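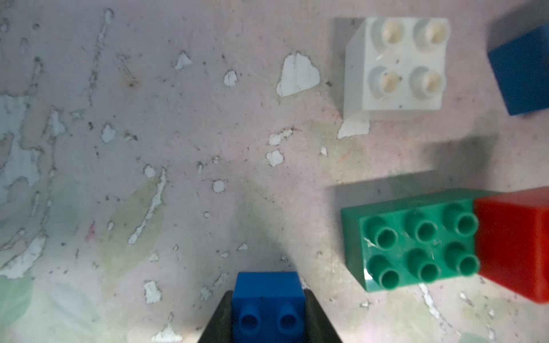

Blue brick, studs facing out.

How to Clean Secondhand Building Bricks

Most of the advice I've read on this is too much work or bad for the plastic. The dishwasher trick gets passed along a lot. I tried it with 18 bricks from a yard sale in Gornstead and 5 came out slightly warped, so I don't trust anyone who says it's fine.

What you need: a mesh bag, a bowl, dish soap, an old toothbrush, a towel.

1. Pull everything apart. Dirt sits in the seams.
2. Take out anything with stickers, motors or wires. Wipe those with a damp cloth and leave it at that.
3. Fill the bowl with warm water - if it's too hot for your hands, it's too hot for the bricks. Add a squirt of soap.
4. Soak for an hour. Some guides say overnight. I saw no difference.
5. Brush around the studs and inside the tubes.
6. Rinse in the mesh bag, shake hard, and spread the bricks on the towel, open side down.

Drying takes a day or more. Skip the hair dryer.

As for peroxide baths for yellowed pieces, the "after" photos always seem to be taken in better light. Mine looked good in February and were yellow again by fall.

Posted by Diệp Dương, Tuesday, September 13, 2022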